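Leute zum Greifertesten gesucht!

Ich bin Modupe Danladi und vergleiche bei Flutach gerade zwei Sätze Fingerpads für unsere Handgreifer. Dafür brauche ich noch 8 Leute, die einen halben Tag lang Sachen greifen, umsetzen und mir danach ehrlich sagen, was nervt. Vorkenntnisse? Braucht ihr keine, Geduld schon eher — manche Aufgaben wiederholen sich ziemlich oft.

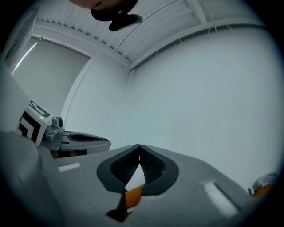

Gearbeitet wird beidhändig, also mit einem Greifer pro Hand, erst mit den Pads aus der Reihe Grirau, dann mit Drerer. Ein Greifer wiegt 900 Gramm, Pausen gibt es reichlich. Mich interessiert vor allem, wie ihr mit den fein gerippten Innenflächen und dem dicken schwarzen Rand klarkommt, gerade bei kleinen Teilen, und ob euch der Markerwürfel beim Drehen der Hand in die Quere kommt. Bitte nicht am orangen Flachbandkabel ziehen, das ist empfindlich!

Ihr solltet volljährig sein und beide Hände gut bewegen können (Linkshänder sind sehr willkommen). Für den halben Tag zahlen wir 134 Euro, Kaffee und Mittagessen gehen auf uns. Meldet euch bis 2023-03-03 am Empfang, Stichwort Okafor — ich rufe dann zurück.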